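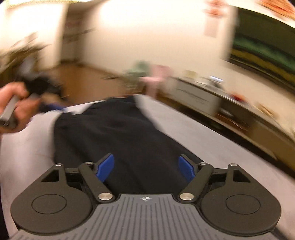 Black garment laid out on the long table, pale top.

Anemance Long Folding Table

By Melquiades Camacho, September
Last updated Tuesday
3 min read

I've folded clothes on beds, on ironing boards and once on the lid of a chest freezer, and I can't tell you how happy this table makes me! The Anemance is long enough to lay a garment out at full stretch, shoulders to hem, and still have somewhere to put your elbows.

The top is pale, a slightly lavender white, and I've come to love that color for dark clothes. Black fabric stands out against it, so you can find the edge of a sleeve without hunting (and the lint too, sorry). Creases are easy to spot before you start folding.

We stock it in one length, 194 cm, and it's made for us by Flendis. The legs unscrew for moving. Two people can have it up in the time it takes to boil a kettle – one to hold, one to turn the bolts. Tighten everything again after the first week of use.

For cleaning, use a damp cloth and a drop of dish soap. Please don't iron straight on the top. Put the Nkosi pad down first, the thick one, and let it cool before you roll it up again.

People ask how I fold a black top on it. Face down, smooth from the middle outward, sides in, then up from the bottom in thirds. With heavy knits I stop at halves – they spring back open otherwise, and the pile leans.

You can try one at our Prirodstead shop, where it stands by the back window. Bring a bag of laundry if you like, I mean it! The table is item 1663 and the matching shelf that hooks on underneath is item 377. The shelf is sold separately and fits either end.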